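Gaveta de disco não entra até o fim
Fórum Tumuvport > Armazenamento e servidores

Helmut Stüber
21 de maio de 2026

Bom dia a todos. Peço desculpa pelo meu português, ainda estou a aprender. Troquei um disco rígido no servidor do nosso escritório e agora a gaveta para quase 3 milímetros antes do fim. As outras entram bem. Já tirei e coloquei de novo 2 vezes, com o mesmo resultado. Devo fazer mais força?
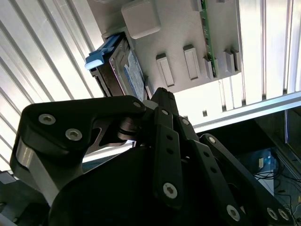
Força não, por favor. O modelo do meu servidor é antigo e as gavetas vieram de uma loja em Stakcombe, já usadas. A gaveta da foto é de plástico cinzento claro, e eu tenho medo de partir este plástico se empurro muito. O disco tem 16 TB e ainda não está na garantia de ninguém, comprei-o em janeiro de um particular.

Ngô
Olá Helmut. Tire a gaveta e veja os parafusos que prendem o disco. Se a cabeça de um parafuso fica para fora, ela toca na guia e a gaveta para antes do fim. Comigo foi isso. Veja também se a alavanca está toda aberta quando você começa a empurrar, e feche-a só no final.

ellville_pt
compra gaveta nova, é barato

Helmut Stüber
Obrigado, Ngô. Vou verificar os parafusos hoje à noite e depois escrevo aqui.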